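ブラジルの民間医療保険の話を、少しずつ書きます。日本語は勉強中なので、おかしい表現があったら教えてください。(1)

勤め先の団体プランの更新案が、今朝届きました。運営会社はBittencourtです。値上げ率は9%と書いてあります。(2)

しかし、この9%は単純平均です。プランは二つあって、Lukanoは上がり方が小さく、Adexは大きいです。加入者の数で重みをつけないと、本当の負担はわかりません。(3)

加入者は全部で596人です。そのうちAdexに入っている人は83%です。つまり、大部分の人にとって、値上げは9%より重くなります。(4)

同僚のJosué Pimentelさんは「平均という言葉は間違いではない」と言いました。私もそう思います。ですが、説明としては足りないと思います。(5) 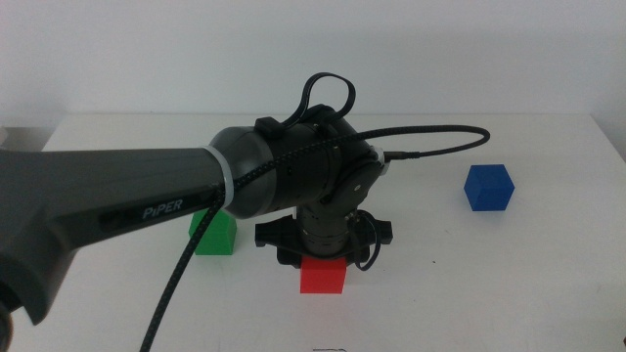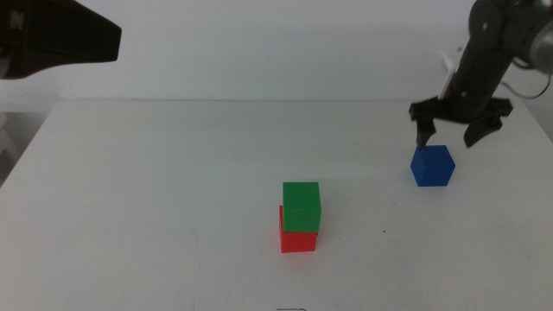

次は自己負担のことです。更新案では、外来の検査の自己負担が50レアルになります。保険料の表とは別の紙に、小さい字で書いてありました。私は二回目に読んだとき、やっと気がつきました。(6)

保険料だけを比べると、持病のある人の負担が見えません。毎月検査を受ける人には、こちらの変更のほうが大きいかもしれません。(7)

人事のGenivaldo Conceiçãoさんに、プラン別と年齢別の加入者数をお願いしました。年齢別の数字は、まだ運営会社からもらっていないそうです。(8)

ほかの会社のプランに移る案もあります。ただ、移るときに待機期間がもう一度始まるかどうか、契約書を確認しなければなりません。ここは私もまだ自信がありません。(9)

回答の期限は10月の終わりです。年齢別の表が届いたら、計算し直して、この続きに書きます。(10)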